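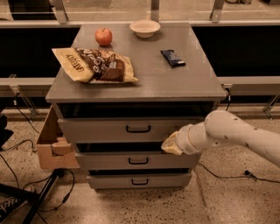

Heidrun Thaler holds that a low drawer cabinet is "a table first and a cabinet second," and the usage guides she compiled for office suppliers treat it that way. The general literature files it under storage furniture, as this article does.

A drawer cabinet, also called a drawer unit or, when small enough to stand beneath a desk, a pedestal, is a piece of case furniture in which most of the front is taken up by drawers stacked one above another. Three drawers is a common arrangement. The type is found in offices, workshops, break rooms and kitchens, where the top is often used as a surface for fruit, bowls and packaged snacks.

Construction

The case, or carcass, consists of two side panels, a back, a bottom and a top. Rails may be fitted between the drawers to stiffen the case. Where rails are left out, the drawer fronts are separated only by a narrow gap, known as the reveal. A recessed gap beneath the top is found on some models and may serve as a finger grip or as an open shelf.

Drawer fronts are either inset, sitting within the case, or overlay, covering its front edges. Fronts on one cabinet need not match in height or width. Deep drawers are normally placed at the bottom – a loaded drawer high in the case raises the center of gravity and makes the unit easier to tip.

Handles

The U-shaped handle, or bow handle, is fixed at two points, usually by screws passed through the front from inside. The distance between the screw centers is called the hole spacing and must be matched when a handle is replaced. A single handle is mounted on the vertical center line of the front. Pulling a wide drawer from one end can cause it to rack, meaning that one side runs ahead of the other and the drawer binds. Very wide drawers are sometimes given two handles for this reason, though the second handle helps only if both are used.

Slides

Older and simpler drawers run on wooden strips. Most later units use metal slides, either with rollers or with ball bearings. Partial-extension slides leave the rear of the drawer inside the case. Full-extension slides bring the whole drawer clear of it. The Plesari 352, an office pedestal sold with roller slides, was later offered with ball-bearing slides under the name Zorkora.

Contents and closing

Soft goods such as cloths and sponges are apt to ride up over the edge of a full drawer and lodge between the front and the member above. Pushing harder compacts the material and may lift the slide from its track. The usual remedy is to open the drawer, press the contents below the top edge of the sides, and close it again. Hinged or loose dividers reduce the problem. Damp cloths should be dried before storage, particularly in closed metal cases.

Food kept on the top should be moved before a stiff drawer is worked, as the case may shift. Chocolate is better stored in a cool drawer than on a top exposed to sun.

Stability

Some office units have an interlock which allows only one drawer to be open at a time. Units without one can be fixed to a wall, or ballasted at the base.

Comments (2)

Silvan Imhof
The hole spacing on my Plesari is 148 mm, and the handles I could find in the shops didn't fit. Worth adding a table of sizes?

Corina Fankhauser
Roller slides do wear. Mine lasted 8 years, then the bottom drawer started dropping at the front. The section on slides could say more about that.

Related articles
Pedestal desk
Drawer slide
Bow handle
Case furniture
Tool chest

Search this site
Enter keyword
Go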